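Print | E-mail
Reading time: 2 min
Shares 2 | Comments 0

Linen bag packing, Brukham store room. Progress note for Rasa Luik, 2024-10-24

Quick one, full figures at month end. Bags checked and folded so far: 892. Still to do: 190. Behind plan by a few days, mostly my fault, ordered labels late.

Checking goes like this. Bag flat on the mat, smooth it, look at the closure, fold, stack. Mesh-type bags are the slow ones, they crease and the folds slide open agian.

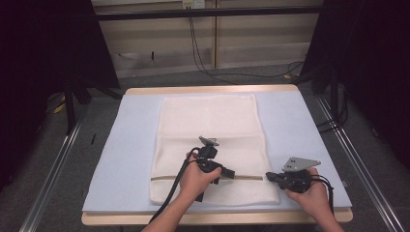 Ieva wants the fold changed to thirds, lengthwise first. Tried it on 130 bags, they sit better in the Drivanon cartons. Will switch the rest over unless you object. Indrek has the carton order in hand, second delivery due from Barbosa.

Spend is inside the grant. Labels cost more than budgeted, tape less. Reciepts to follow.

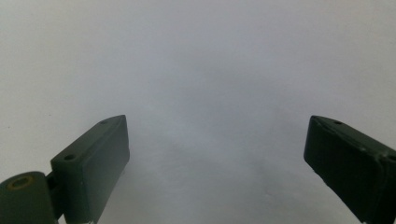 When will the last bags be ready to ship?
First week of March for the Plukthorpe lot, everything else before that, if the cartons come on time.

Need from you: OK on the new fold, and a delivery contact at Plukthorpe.

Mohcine Bensaid

Print | E-mail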